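August 21, 2024
By the Production Office, Skornon Media Center

The office resumed work this morning on the Nalten film, which had been set aside for most of July while the editing room was repainted. The cutting copy was found as it had been left. The first task was to read through the notes from the last screening and to mark which of them had been dealt with. A fair number had not. The opening is still considered slow by those who attended, and the section on the closing of the Nalten cannery was described in two of the written comments as difficult to follow for a viewer who does not know the town. The office accepts the second point. It is less certain about the first, and the opening will stand until the rest of the film has been brought to length.

At present the cut is too long for the slot agreed with the Todero hall, where the first public showing will take place. The hall requires the building to be cleared by a fixed hour and has a second booking the same evening. It was therefore decided to remove the whole of the bus depot sequence and to shorten the interview recorded in the net store. The depot sequence was well photographed and there was some regret in letting it go. It does not bear on the cannery, however, and the people who speak in it repeat what has been said earlier by others. The material will be kept with the project and may be of use to the town library, which has asked for copies of anything not included.

The interview in the net store presents a different problem. The best answer is the longest one, and it is spoken over the sound of a compressor that comes on halfway through. The compressor was noted on the day and a second take was made, but the second take has none of the ease of the first. After some trial the editor proposed using the first take up to the point at which the noise begins, then going to still photographs while the voice continues. With pictures of the old loading dock on the screen, the noise seems to belong to the place. The section was played several times, once with the eyes closed, and the solution was approved.

This led to a long discussion of the still photographs in general. The collection lent to the office by the Nalten historical society came to 2,720 negatives, all of which have now been scanned. It was never intended that more than a small part would be used. The selection made in the spring, however, leaned heavily on portraits and on festival days, and there is little in it that shows ordinary work: people carrying things, waiting for a truck, cleaning a floor. The office went back to the contact sheets after lunch and drew up a second selection of 157 pictures, from which the final choice will be made. Several of these had been passed over on the first occasion for being slightly out of focus. They are among the most useful, and at the size at which they will be seen the softness is not a fault that needs correcting.

A note should be made here about captions. The society's own envelopes give a date and a location for most of the rolls, but the handwriting changes partway through the boxes and the second hand is careless. One roll marked as the harbor is plainly the market square. The office will write to the society with a list of those it believes to be wrong and will not put any date on the screen that has not been confirmed. Where there is doubt, the picture will run without a caption. This rule was applied in the last two productions and has given no trouble.

The music was discussed at three o'clock. The Ninh ensemble has delivered a full set of recordings, clean and well played, and has asked for an early answer on which of them will be used so that the remainder can be released for its own purposes. The office listened to all of them against picture. The slow piece for accordion and strings suits the closing minutes and was accepted at once. The march was declined. It is a fine piece of playing, but it tells the audience what to think about the cannery before anyone in the film has had a chance to speak. The remaining pieces will be tried again when the new version of the middle section is ready. A letter to the ensemble was drafted and will be sent tomorrow once the wording on payment has been checked.

On the subject of payment, the sum of $600 remains in the budget for outside services. It had been meant for a color grade at an outside house. Given how much of the film now rests on the scanned negatives, it may be better spent on a proper sound mix. The grade can be done here by the staff, slowly and with reasonable results. The mix cannot. The room is not quiet enough, and the speakers flatter the low end, as was learned at the Todero hall last year when a film that had sounded warm at Skornon arrived sounding thin and hard. No decision was recorded. Both quotes will be set side by side at the next meeting.
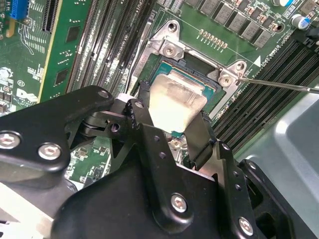
The question of subtitles was then raised. The Todero hall has asked for an open-captioned version, and the office would prefer to make this the only version shown. There is some objection on the ground that text will cover the lower part of the photographs. A short test was made using three of the pictures from the new selection, with the lines placed higher than is usual and set in a smaller size. The smaller size was hard to read from the back of the room. The usual size was restored and the photographs were moved up within the picture instead, which was satisfactory in two cases. In the third it cut into a child's hat, and that picture will need to be held for the moment between two sentences, when no text is on the screen.

Work continued on the transcript until early evening. It had been prepared by two people working separately, and they did not spell the place names in the same way. The spelling used on the county map has been adopted throughout, except for the name of the cannery itself, which will follow the painted sign seen in the footage. Pauses and false starts have been taken out of the captions but left in the transcript that will be deposited with the society. One of the speakers had asked to see her remarks in print before the film is shown. A copy was placed in the outgoing mail with a stamped envelope for her reply.

The office also reviewed the credits. It was noted that the driver who took the crew out to the breakwater had been left off, as had the school that lent its gymnasium for the group interview. Both were added. The historical society has asked that its name appear before that of the ensemble. There is no objection to this on either side.

Backups were made at the close of the day. The project files, the second selection, and the new sound edit are now held on the office drive and on the portable drive that is kept in the front cabinet. The older portable drive was slow to mount and made a faint clicking sound. It has been labeled and withdrawn from use, and its contents will be compared against the master tomorrow morning before any further editing is done. Should anything be missing, the camera cards from the last visit to Nalten have not been erased.

For tomorrow: the drive comparison, the letter to the Ninh ensemble, and a first assembly of the cannery section with the work pictures in place. The editor has asked for the morning without meetings. The list of doubtful captions should also go out if time allows. It would be well to have the section in a state to be played from start to finish by the afternoon, even with gaps, as the director of the hall has offered to come over from Todero and look at it, and will want to know how the film now runs before the program is printed.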